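Millgate Home Forum > Kitchens > Worktops and surfaces

Thread: Is sealing a marble worktop every six months just a racket?

tidewrack
Thursday, June 12, 2025

We had a marble worktop put in last year by a local firm, Grikar. Nice enough job, no complaints about the fitting. But they've now written to say the stone is "due" its six-monthly reseal and would we like to book. The visit is £80 and takes, by their own estimate, 30 minutes.

I asked what happens if we don't and got a vague answer about staining and "protecting your investment". I asked what the sealer is and was told it's their own product. I asked how they know it needs doing without having looked at it. No reply to that one.

So is this a real thing or is it a gym membership for a slab of rock? My mum had a marble shelf in her pantry for most of her life and it never saw anything but a damp cloth. 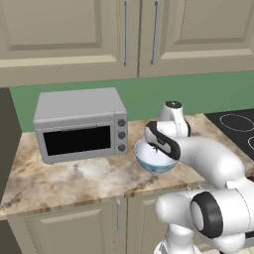 Ours is by the hob on one side, so it does get some oil, and there's usually tea involved somewhere. I can't see any marks apart from a dull ring near the sink, which I suspect was a cut lemon.

oldgrout
Your dull ring is the whole answer. That's etching. Acid eats the polish off the stone and no sealer on the market stops it, whatever the label says. Sealer slows down liquids soaking in. Two separate problems, and the people selling the stuff are very happy for you to mix them up.

Do the water test before you pay anyone. Put a spoonful of water on the worktop, leave it a quarter of an hour, wipe it off. If the stone has gone darker underneath, it's taking water in and could do with a coat. If it hasn't, keep your £80.

pansy_b
I'd be a bit careful about telling people not to bother. We didn't bother and now have a beetroot stain the shape of Wales. A poultice got it paler but it's still there. I would have paid £80 to avoid it.

oldgrout
Had you done the water test?

pansy_b
No, because I'd never heard of it. My point stands. Some marble is thirstier than others and the owner generally finds out the hard way.

tidewrack
Did the water test tonight in three places. No change by the cooker, no change in the middle, very slightly darker by the sink. It had gone by the time I'd washed up. So I'm not convinced it's "due" anything.

kettle_on_9
Playing devil's advocate. Did you check the guarantee? Hernanen did ours and the small print says the stain cover lapses if you miss a treatment. I think that's cheeky, but I signed it.

tidewrack
Just dug it out. It says "regular maintenance in line with our advice". It doesn't say who has to do it or how often. It also leaves out acid damage, heat damage, scratches, chips and "natural variation", so I'm struggling to think what I'd be claiming for. 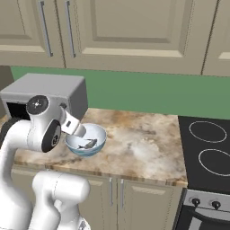
And the cover only runs to the end of next May anyway. By my sums that would be two more visits, so £160 to keep alive a promise that they'll look at a stain and probably tell me it's natural variation.

oldgrout
That's about how I'd read it. Bottle of impregnating sealer, clean cloth, open window. Wipe it on, leave it as long as the tin says, buff off every last bit. The only way to make a mess of it is letting it dry on the surface, then you get a haze that's a pain to shift.

slatequeen
Disagree with oldgrout on one thing. Doing it yourself is fine on a honed finish. On a high polish, if it isn't soaking anything up, the sealer has nowhere to go and you're just smearing it about. I've seen more worktops spoiled by too much sealer than by too little.

oldgrout
We don't disagree. I said do the test first.

slatequeen
You said it and then told them to buy a bottle.

oldgrout
For the bit by the sink! Which went dark!

kettle_on_9
Does anyone rate the Đàm spray? It claims to clean and reseal in one go. I've been using it for nine weeks and can't tell whether it does anything at all, though it smells nice.

slatequeen
I'm suspicious of anything that says it cleans and seals in one. You want the stone clean and dry before sealer goes near it, so how does it manage both at once? Washing-up liquid, a tiny amount, rinse, dry. Keep vinegar and the lemony sprays well away. I don't know what's in that particular one, to be fair.

kettle_on_9
It was nearly £9 a bottle as well. Oh well.

pansy_b
Can I ask what people do about the etch marks, then? If sealing doesn't help and you can't cook without lemon or tomatoes or wine, it sounds as if marble is simply a daft thing to put in a kitchen.

slatequeen
A lot of fitters would say so once they'd been paid. You either have it honed so the marks don't show as much, or you get a polishing powder and a lot of patience, or you live with it. I went to quartz and I miss the feel of the real stuff under pastry.

oldgrout
Live with it. Every old café table you've ever admired is etched from one end to the other.

tidewrack
I like the look of it, so it's staying. I've rung Grikar and said no thank you to the visit, and asked them to put in writing whether doing it myself affects the guarantee. The woman on the phone was perfectly pleasant and offered it to me for £60 instead — which rather confirmed my suspicions about the £80.

pansy_b
Take the £60!

oldgrout
Don't take the £60.

tidewrack
Not taking the £60. I'll do the sink end myself at the weekend and leave the rest alone. Will post if they reply about the guarantee.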